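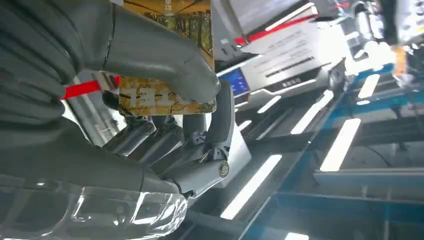 zem_listener
Member, posts: 552
Sunday, September 1, 2024

Dear all, I want to ask your opinion about paper postcards for confirming reception of radio stations. I listen to shortwave and a little medium wave since eleven years, from my flat in Zemport, fourth floor, with a wire on the balcony. In the beginning I sent every report on paper, with a return stamp inside. Now nearly every station asks for e-mail and sends back a PDF. I have 86 cards in a shoebox and in the last two years only three of them are new.

My question is practical. I want to print my own report cards again, one side with a forest, the other side with the fields for time, frequency and signal. Does it still make sense to send paper? And if yes, what weight of cardboard do you use? The print shop Ruvano offers 250 and 300 grams, and the difference in price is not big.

Thank you for the answers, and please excuse my English.

clellov_north
Member, posts: 77

Hello. I would take 300 grams. The 250 bends in the sorting machines and arrives with a white line across the middle. But ask for uncoated paper on the writing side! My first set was glossy on both sides and the ball pen slid on it like on glass. I had to write every report with a permanent marker.

About paper in general: yes, send it, but only to small stations. The big ones do not open the envelope for weeks.

mw_after_dark
Senior member

I disagree with the small stations. A small station is often one person with a transmitter in the garden shed, and he pays the postage for your answer from his own pocket. With e-mail it costs him nothing. I run a low power station on weekends, legal and with a license, and last November I spent more on stamps than on electricity. I was happy about each letter, I do not want to sound rude, but please think of it.

clellov_north

But the original poster wrote that he puts a return stamp inside.

mw_after_dark

A stamp of his country. I cannot use it from mine. The international coupons are not sold at my post office any more, and when I brought one to the counter the lady had never seen such a thing. So the return stamp is a nice gesture and it goes in a drawer.

zem_listener

I did not think about this, thank you. Inside my country I will continue with the stamp. For abroad I could write on the card that an answer by e-mail is also welcome. Is this polite enough?

mw_after_dark

Perfectly polite. Put the address in printed letters, please. Half of the handwritten e-mail addresses I receive I cannot read, and then the listener thinks I ignored him.

balcony_wire
Member

I come from the other side. I collect only the electronic ones, I print them on photo paper and put them in an album. They look the same. Why should the post carry a piece of cardboard across the world for two weeks, when the content is three lines?

old_hubacek_set
Member

They do not look the same to me. A card has a postmark, somebody's handwriting, and sometimes a coffee stain. I still use my father's Hubáček receiver, and inside the back cover he fixed the first card he received, with two drawing pins. You can smell the tobacco on it. Your photo paper will not have this.

balcony_wire

It will also not have the tobacco, and I count that as an advantage. But I understand what you mean. For me the hobby is the listening, the confirmation is only a receipt.

old_hubacek_set

Then we have two different hobbies which use the same antenna. To the first question: I would print few, maybe one small box. I ordered too many once and then I moved, so I had a wrong address on all of them. Leave the address field empty and buy a rubber stamp for it.

clellov_north

The rubber stamp is a good idea, but let the ink dry overnight. On thick card it stays wet longer than you expect.

One more thing about the design. If you put big letters over a forest picture, do not make them too pale. On the screen mine were beautiful, on the printed card the call sign disappeared between the trees. Order one proof first, even if they charge for it.

zem_listener

I asked Ruvano today by e-mail and they make a proof, they only want me to collect it in the shop. So my plan is: 300 grams, uncoated back, empty address field, and one printed line that e-mail is welcome.

Does somebody know if the report must still contain the SINPO code? My younger colleagues at the club write only "good" or "weak".

mw_after_dark

Write SINPO and also two sentences about what you heard. The code tells me the signal, but I confirm only if you name a song or something from the announcement. "Music, man talking" fits every station on the band.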